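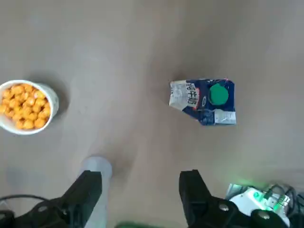
How long does a puffed corn snack stay crisp once the pack has been opened? It depends mainly on the moisture in the room air and on how much of the product is exposed to it; under the conditions tested in this section, loss of crispness was noticed by the tasting panel well within a working afternoon.

4. Moisture uptake and loss of crispness in open servings

4.1 Background

Puffed corn snacks are made by forcing moist maize meal through a heated die. The sudden fall in pressure at the outlet turns the water to steam and leaves a foam of thin, brittle walls. The foam is then dried and coated with oil and seasoning. When dry, the walls break one after another under the teeth, and the eater hears and feels this as crispness. When the walls take up water they bend before they break, the sound is duller, and the product is called stale although nothing in it has spoiled.

Most published work on this change deals with the sealed pack. The period after opening has had less attention, partly for the practical reason that the maker has no control over it. For canteens, waiting rooms and other places where snacks are tipped out in advance, it is the only period that matters. The present section reports the open-serving tests carried out at the Kutcombe laboratory and compares them with the sealed-pack results given in Section 3.

4.2 Materials and serving form

A single plain cheese-type product, supplied by Bollano in cases from one production run, was used throughout. It was stored sealed until the morning of each test. Two serving forms were compared: a shallow metal tray holding 500 g, and a single-portion paper cup. Figure 1, at the head of this section, illustrates a cup serving of orange puffed corn, filled nearly to the brim. Cups were neither tapped nor shaken after filling, as settling closes the gaps between pieces and slows the movement of air.

Trays and cups were placed in a closed room held at a constant temperature. Two levels of humidity were used, referred to below as the dry and the damp condition. The damp condition was chosen to match readings taken in the Sandhu staff canteen in August, when the windows were open and the dishwasher was running. Air movement in the room was kept low and was checked at table height before each run.

4.3 Measurement

Pieces were withdrawn at fixed intervals and divided into two groups. The first group was weighed, dried in an oven and weighed again to obtain the water content. The second was crushed singly with a flat-ended probe, 3 mm in diameter, moving at a constant low speed. The number of separate force peaks before full collapse was taken as the measure of brittleness. Peak height was also recorded but proved a poor guide: it varied widely with the size of the piece and, in the early stages of wetting, rose slightly before it fell.

Over the whole series up to 2000 pieces were crushed. Pieces with visible cracks were excluded before testing. So were joined pairs, which were uncommon but gave a second run of peaks that the counting routine could not separate from the first.

A tasting panel drawn from laboratory staff judged matching samples on a line scale running from "fully crisp" to "not crisp at all". Panel members worked in separate booths and wore no ear protection, sound being part of what they were asked to judge. Water was provided between samples. Anum Qureshi ran the sessions and Ehsan Paracha carried out the crushing tests without sight of the panel scores.

4.4 Results

Water content rose quickly at first and then levelled off, in both serving forms and in both conditions. The curve for the tray in the damp condition was the steepest. The cup in the dry condition showed the slowest rise, and its pieces were still rated near the crisp end of the scale at the last withdrawal.

Within a cup, position mattered. Pieces from the top layer took up water almost as fast as those in the tray, while pieces from the bottom lagged well behind. The average for a whole cup therefore hides a wide spread – a point that has some bearing on how such servings are judged, as the eater starts with the worst of them. When the panel was given top-layer pieces alone, the difference between cup and tray scores largely disappeared.

The peak count fell as water content rose, but not in a straight line. It stayed nearly level over the first part of the range, dropped sharply over a narrow band, and then stayed low. Panel scores followed the same shape, with the drop beginning at a slightly lower water content. The panel, in other words, noticed the change a little before the probe did. 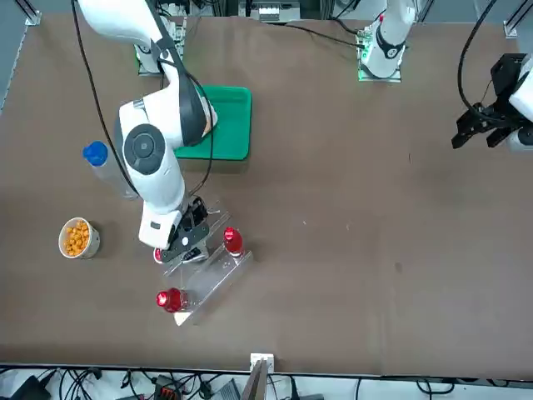 Digby Hinds, commenting on an earlier draft, objected that the panel's apparent lead over the probe might be no more than a delay in handling, as the samples for tasting were carried to the booths in open dishes and could have gained water on the way. He suggested that the transfer be timed and the dishes covered.

Both changes were made and the damp-condition runs were repeated. The gap between panel and probe became smaller but did not close. We take the remainder to be real, and assign it to sound: a slight dulling can be heard before the peaks are lost from the force record. A microphone fitted beside the probe would settle the matter, and was not available.

4.5 Effect of the coating

Oil in the coating might be expected to slow the entry of water. To test this, 600 uncoated pieces from the same run were obtained and put through the damp condition in trays. They took up water faster than the coated product in the first stage, after which the two curves met. The coating appears to delay wetting slightly and to have no effect on where it ends. Haris Zaidi has pointed out that the salt in the seasoning draws water and may cancel part of the benefit of the oil; the present data cannot separate the two.

4.6 Limits of the work

One product was used, and its cell walls are thin compared with those of denser extruded snacks. The room air was nearly still, whereas canteens are draughty. Covered cups were not tested in this series and are dealt with in Section 5, together with the Tusonent lined tray.

Correspondence: Daniyal Chaudhry, Kutcombe laboratory | © The authors | Back to top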